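Quiénes somos

¡Hola! Soy Hjalti Eyvindsson y llevo Tornura, una escuela pequeñita de idiomas en la calle Lavesano, justo encima de la panadería (sí, las clases de las nueve huelen a bollo). Empecé dando conversación en danés en mi cocina, con 4 alumnos y una tetera, y de eso hace ya casi 17 años.

Ahora enseñamos danés, islandés y español para recién llegados, siempre en grupos pequeños y hablando desde el primer día, aunque sea fatal.

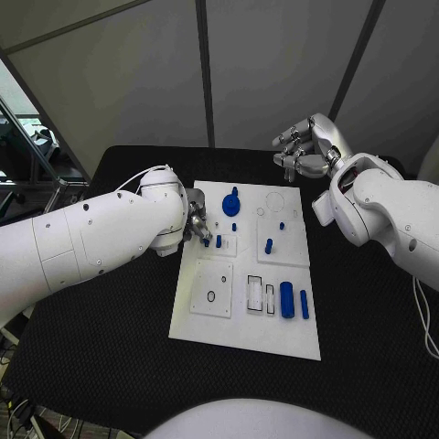
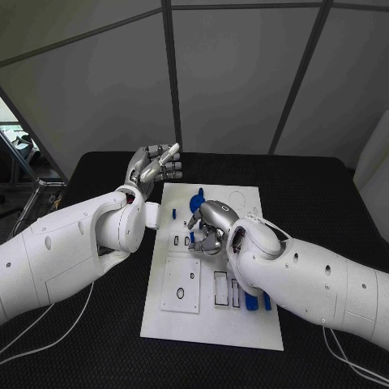
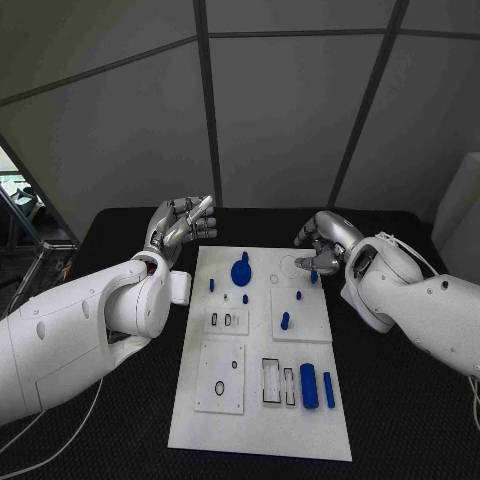
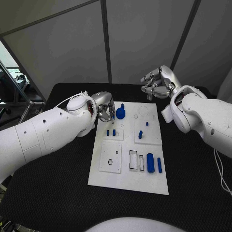 Los niveles altos los lleva Kjærgaard, que corrige con boli verde y es un encanto. En junio abrimos los intensivos de verano, con 23 plazas, y también vuelve el club de lectura Kason, gratis para antiguos alumnos. ¿Te animas? Sube cuando quieras y pregunta por mí, ¡el café lo pongo yo!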